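階段下の洗濯機まわりを片づけるコツ

「階段の下って、結局どう使うのが正解なの?」というお便りをよくいただきます。正解は私も知りません(笑)。でも、うちの階段下とはもう長い付き合いで、失敗もひと通りやったので、そのあたりを書いてみますね。

まず高さの話から。階段下は奥と手前で天井の高さがぜんぜん違うので、いちばん高いところに背の高いものを持ってくるのが基本です。私は洗濯機と乾燥機を縦に積みました。横に並べていた頃は、そこだけで床がほとんど埋まってしまって、かごを置く場所もなかったんですよ。

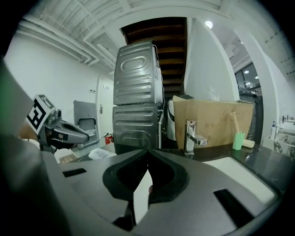 クラスターヴィル、2024年7月15日

梅雨どきは湿気が気になりますよね。階段の裏側は空気が動きにくいので、機械を階段や壁にぴったり寄せず、手が入るくらいのすき間を残しておくのがおすすめです。掃除のときも助かります! うちは背面が部屋のほうを向いているので、ほこりがすぐ目につきます。金属の背面パネルには横向きの段がいくつも入っていて、この溝にまあ、たまること。乾いた刷毛で上から下へなでてから、固くしぼった布で拭くだけで十分です。濡れた布からいきなり始めると、ほこりが糊みたいになって泣きます(経験者)。

電源コードも忘れがちです。機械の横に垂れているコードは、足を引っかけない位置に逃がしてくださいね。きつく束ねるのはやめて、ゆるく沿わせるくらいで。プラグのところのほこりは、コンセントから抜いて乾いた布で。私は12月の大掃除のついでに必ずやることにしています。

それから、積み上げる前に寸法を測ること。積んだ状態の高さだけ測って安心してはいけません。友人のエヴェレット・ナカムラさんは、階段の段の裏側までの余裕が2センチしかなくて、最後のひと押しで乾燥機が入らず、台を作り直したそうです。斜めの天井は、手前と奥の両方で測りましょう。乾燥機を持ち上げるのも、ひとりでは絶対に無理ですからね。

天井の配管がむき出しのお宅は、全部白く塗ってしまうと意外なほどすっきりします。うちも管から梁からまとめて白です。色がそろうだけで、ごちゃごちゃが気にならなくなるんですよ。塗る前に軽くやすりをかけて、拭いて、薄く二度塗り。首が痛くなるので、一日で終わらせようとしないこと! 私は途中で飽きて、つづきを塗ったのは翌週でした。

明かりも大事です。階段下はどうしても影になるので、近くの天井に丸い照明がひとつあると、落とした靴下を探すのがぐっと楽になります。

次は床です。機械の足もとって、つい「とりあえず」の物が集まってきませんか? 段ボール箱は口を開けたまま置くと、半日で何でも入れになります。うちでは箱の側面に中身を書いて、ふたを閉じられない量になったら見直す、と決めました。決めただけで、守れない週もあります。消火器は逆に、床に出しておいて正解のもの。前に物を積まず、さっと手が届くようにしておきましょう。使用期限の確認もお忘れなく。

スプレー類は、小さなお子さんのいるお宅なら床に置かず、高い棚へどうぞ。 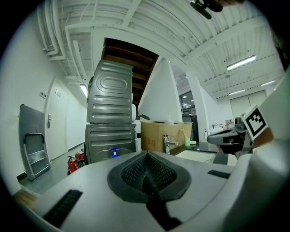
水栓まわりのくもりを取るには

クロームの蛇口は、白い水あかがつくと一気に古びて見えます。クエン酸を水に溶かして(水200ミリリットルに小さじ1くらい)、キッチンペーパーに含ませて巻き、21分放置。どうして21分かというと、いつも聴いているラジオのコーナーがちょうどその長さだからです。20分でも構いません! はがしたらよく水で流して、乾いた布でから拭き。塩素系の洗剤とは絶対に一緒に使わないでくださいね。

カウンターが濃い色だと、水はねの跡がとにかく目立ちます。布を一枚、すぐ手の届くところに掛けておいて、使うたびにさっとひと拭き。これがいちばん効きました。コップやブラシも出しっぱなしにすると底に輪ができるので、持ち上げて下まで拭いてください。

次回は、たまったハンガーの減らし方を書くつもりです。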